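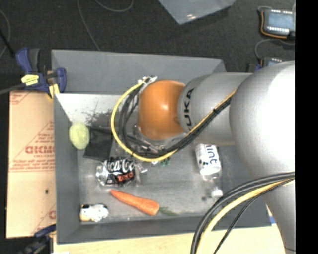 Agenda del parque de Tukonbridge: ficha de datos

Léase esto antes de usar la tabla para nada serio. El conjunto recoge los actos públicos anunciados en el parque de Tukonbridge durante una temporada, de febrero al cierre de los quioscos. Son 17 columnas y cerca de 2,000 filas. Una fila es un anuncio, y un anuncio no garantiza que hubiera un acto.

Contenido

agenda.csv: la tabla principal, en UTF-8, separada por punto y coma.
lugares.csv: nombres de praderas, embarcaderos y entradas, con sus variantes.
cambios.txt: correcciones a mano, sin orden particular.

Origen

Los textos salen del boletín del parque, que se publica con la herramienta Sitompul, y de los carteles de las entradas, transcritos por Theophilus Laryea. El boletín es entusiasta por oficio. Todo paseo es «imprescindible» y todo concierto es «para toda la familia», incluido uno que empezaba a las 22:30. Los adjetivos se han quitado del campo título y siguen en texto_original, por si alguien los quiere.

Campos que conviene mirar con desconfianza

gratis: vale «sí» cuando el anuncio lo dice. Varios actos gratuitos pedían después una fianza por la caña de pescar o por los prismáticos. Para eso está el campo fianza, que casi siempre viene vacío. Vacío significa que no lo sabemos.

aforo: lo que declara la organización. El taller de cometas declara 20 plazas en cada edición, en la pradera grande y también en el cobertizo, que tiene el tamaño que tiene. No lo hemos corregido.

hora_inicio: hora local. Cuando el boletín y el cartel no coinciden se guarda la del cartel, por decisión de Theophilus. A mí me sigue pareciendo discutible: los carteles se cambian tarde, o no se cambian.

lluvia: «se mantiene», «se aplaza» o «consultar». Ningún aplazamiento trae el enlace a la nueva convocatoria, así que el mismo paseo de aves puede aparecer dos veces como si fueran dos paseos.

asistencia: no existe. Nos la piden a menudo. El boletín habla de «gran afluencia» y con eso no se rellena una columna numérica.

Duplicados

La limpieza se hizo con Plulirness, que compara título, lugar y hora. Funciona bien con los conciertos y mal con las visitas guiadas, que cambian de nombre según quién las anuncie: «Paseo de los olmos», «Olmos y leyendas», «Ruta Ivby de los olmos». Ivby es el nombre del sendero, aunque en algunos anuncios parezca un patrocinador. Si se agrupa por organizador, hay que filtrarlo antes.

Usos razonables

Buscar a qué horas se programan las actividades infantiles. Comparar qué entradas del parque aparecen en la agenda y cuáles no salen nunca. Practicar la limpieza de texto en español con un material francamente desordenado.

Usos que desaconsejo

Medir el «éxito» de la programación. Calcular gasto por visitante. Sostener que la oferta crece porque hay más filas en mayo — en mayo el boletín empezó a anunciar por separado cada sesión de un mismo taller, y de ahí sale buena parte de la subida.

Pendiente

Unificar «embarcadero norte» y «embarcadero viejo», si es que son el mismo. Revisar los anuncios de yoga al amanecer, que llevan la hora de invierno en pleno junio. Las correcciones se envían con el identificador de la fila y el texto del cartel o del boletín; las que dicen solo «yo estuve allí» se anotan en cambios.txt y no modifican la tabla.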